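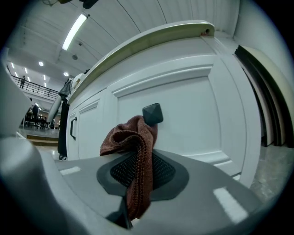 Brown microfiber towel on a black cabinet knob, white raised-panel door.

Last updated: August

How I set up the knob-and-handle round for our gripper

When Wustinlow brought in automation for the wiping work, I figured I'd be handing over my towels and going home early. Ha! What I got was a new job, mostly folding, checking and writing things down. I've been cleaning for years, so here's how I do it now, in case your building is getting the same thing.

1. Fold the towel first. Microfiber, the brown kind with the stitched edge. I twist it into a loose strip so it can wrap a knob a little. A flat towel just skates over anything with corners, and our square knobs are all corners (whoever picked that pyramid shape never had to dust one).

2. Lay it over the rubber pad. Let it bunch, that's fine! You want enough cloth above the pad to reach the hardware and enough below that it doesn't slide off.

3. Spray the towel, never the door. White paint shows every drip.

4. Do the knobs before the long pull handles. Handles need an up-and-down pass and they dirty the cloth faster.

5. Swap towels every 15 pieces. I started at 60 because Drumham, our supplier, thought that would be plenty, and by the end I was basically moving grease from one door to the next.

6. Walk the round yourself with a flashlight and feel behind each knob with a fingertip. We have 648 pieces of hardware in the building and I still redo the ones near the coffee machine by hand.

Now the people part. My wrists are so much better, I can't tell you. But the shift is quieter and I do miss chatting over a bucket with Young-sook Yang, who's on the towel laundry now. We asked for both our job titles and our pay to be looked at, seeing as we're the ones training it, and pay went up in the spring. Titles, still waiting. If your place is starting out, ask about that before the first day and get it in writing.

Comments

Binar: Does step 3 go for stainless too?

Heo: I'd do the same on stainless, it streaks like crazy otherwise.

dustpan444: Ours came with no pay talk at all. Printing this for my boss.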